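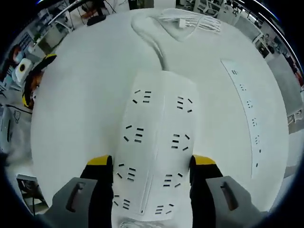
An extension block, also called a power strip or multi-way adaptor, is a row of electrical sockets in one housing, fed by a flexible cord from a fixed wall outlet. It lets several appliances draw current from a single point of supply.

Construction

Most blocks have a moulded plastic body. Inside, metal strips run the length of the housing – one each for live and neutral, and a third for earth where the design includes it. Spring contacts grip the pins of each plug. Sockets may be set in a single line, in pairs or at an angle, the last of these leaving more room for bulky plugs. Some models add a switch, an indicator lamp or a fuse.

Load

The total current is limited by the lowest-rated part of the assembly, which may be the plug, the cord or the contacts. Adding sockets does not raise this limit. Heaters and kettles can take up most of the capacity alone. Plugging one block into another is generally advised against, as it may overload the first cord – a known cause of overheating.

Surge protection

Certain blocks contain varistors, which divert brief rises in voltage. These parts wear with use and may fail without any outward sign. An indicator lamp, where fitted, shows whether protection is still present.

See also: Extension lead; Circuit breaker; Plug and socket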